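okay rice cooker thread, because I have now answered the same question in the replies of three different posts and I'd like to do it once, properly 1/

background: the old cooker at work finally quit in July. it was a Lindik, it had one button, and it made a crust on the bottom that half of us fought over and the other half scraped into the trash. I miss it already 2/

so we pooled money. I got voted shopper on the grounds that I complain about lunch the most (fair). budget was 55 dollars and I came in 2 under, please clap 3/

what I was looking for:
a lid that stays up by itself
a steam valve you can get at with a sponge
a steamer tray that sits up in the rim so you can do rice and vegetables in one go
no app. I will not be pairing my lunch with a phone 4/

I nearly bought the Prorneo one. nice looking thing, but the lid lifts right off and then you're standing there holding a dripping lid with nowhere to put it. I've lived that life 5/

what we ended up with is dark navy, hinged lid, white steamer tray. first day I made plain rice and it came out a bit soft — my fault, I used the water line from memory of the OLD pot. go by the marks on the new pot, everybody 6/

second try was much better!! less water, and I left it shut for 12 minutes after it clicked over to warm. that rest is the whole trick and I will be insufferable about it 7/

steamer tray notes so far. broccoli: great, but put it in late or it turns to mush. frozen dumplings: great, line the tray with a cabbage leaf or they weld themselves on. sweet potato: cut it smaller than you think. egg: just put the whole egg in there, it's fine, it's a boiled egg now 8/

fish: I have been asked not to do fish again 9/

somebody asked if the tray makes the rice underneath taste like whatever's on top. a little, yes! broccoli rice is not for everyone. dumpling rice should be for everyone 10/

cleaning, which is what most of you asked about. unplug it, let it cool down, then open it all the way so the lid stands up behind and you can really see the inside of it. the silver plate under there has all those little raised dots and starch LOVES a raised dot. soft brush, warm water with a drop of soap, go around in circles, then wipe it again with plain water 11/

the valve is the bit people skip. it's the round gray thing off to the side of the plate. starchy steam goes through it every single time, so give it a wipe whenever you do the lid. our old one got so gunked up it used to spit at people walking by 12/ 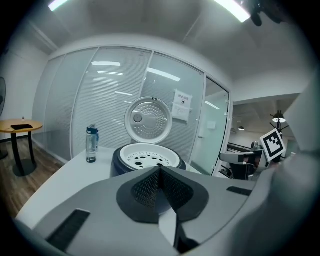 STUFF YOU KEEP ASKING ME

can you put the tray in the dishwasher? I haven't checked the booklet so I'm washing it by hand. the small holes clog if you let rice dry on them, so soak it while you eat

does it smell if you leave the lid down overnight? the old one sure did. now I leave it open till morning and I haven't noticed anything, but ask me again when it's been a whole summer

what rice? we go through a bag of Bai jasmine every couple of weeks. somebody brought in a bag of short grain from the Prorcombe market and that was lovely too, a bit sticky, perfect with the dumplings

how many people does it feed? we get around 11 small bowls out of a full pot, or one normal lunch for the night shift, you know who you are

do you rinse the rice? YES. twice, three times if it's cloudy. I know some of you don't and we can still be friends, but I'm going to be a little quiet about it for a while

can I use it for oatmeal? you can! stay well under the top line though, oatmeal climbs. I found this out at 7 in the morning in a clean shirt

next thing on my list is trying a savory custard in a cup on the steamer tray. if it works I'll add it to this thread, and if it doesn't I'll be blaming the cup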